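Eltura gallery: the April bench sessions

Hi all! I promised pictures from the software side of Eltura, so this page is finally up (it only took me three reminders from Vlasta Dumitrescu). I write the planner and most of the tooling around it, which means I spend my days staring at trajectories and muttering at plots.

A bit of background before you scroll. We collect two-handed demonstrations with hand-held grippers, clean them up, and train a policy that outputs short chunks of motion for both hands. The Pradville set is at 2,470 demonstrations now, and 204 of those got thrown out by my new sync checker – one hand's timestamps were drifting against the other, and I'd been blaming the policy for weeks!

Power strips and cords are my favorite task and also the one that breaks everything. The strip is easy for the planner, it's rigid, it has a nice clear outline. The cord is a different story. 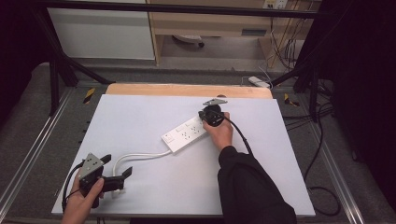

So I gave the cord its own little tracker, which fits a curve through it and hands the planner a few candidate grasp points. It's slower than I'd like, but the replays look so much smoother. I retrained on 600 episodes with the curve as an extra input, and next I want to try 700 with the left and right hands swapped. Vlasta thinks the mirroring code has a sign error in it. She's probably right, I'm checking tonight.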